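# Keep the dull examples

28 February 2023

Most arguments over training data are arguments over volume. I think they should be over what gets thrown away. At Tumwood, where I help collect manipulation examples for a grocery-handling project called Padell, we recorded 161 episodes in January. Our first instinct was to cut every stretch where the hand wasn't touching food.

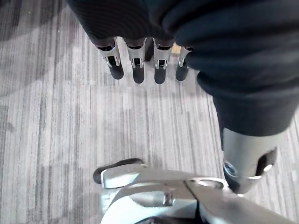
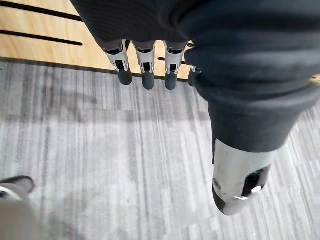
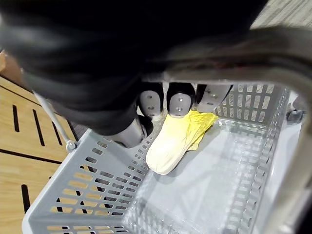 *Wrist views from one Padell session. The first two show fingers hanging over carpet; the third shows a hand on a napa cabbage in a basket.*

The case for cutting is easy to make. Storage costs money, labelers get bored, and a model has only so much use for gray carpet. Monti, the review tool we use, has a filter for low-contact segments, and with one click it offered to drop nearly all of them. On paper the set got cleaner.

I was against it and I still am. A policy that only ever sees the grasp has no idea how to be anywhere else. It needs to know what a hand looks like while it waits, with the fingers apart and a fabric cover bunched at the thumb. Those moments take up much of a working day, and a model that finds them strange will do strange things in them.

We tried it both ways on a small scale. One set was trimmed and one was left whole, with 200 trial runs each on the same produce. The trimmed policy froze or drifted before the approach in 17 of its runs. The whole one did so in 4. That is a small test on one kind of task, and I wouldn't build a theory on it. It was enough for me to turn the filter off.

There is a fair objection. Keep everything and you also keep mistakes — a bumped rim, an operator who lost track of the task. My answer is to label those and leave them in. Loritz, our labeling guide, now has a tag for idle time and another for operator error, and whoever trains the model can weight them as they like. You can always drop a tagged segment later. You can't get back one that was deleted in January to save disk space.

The guide still says nothing on how long an idle stretch may run before it should be split. I would leave that to the labelers for now.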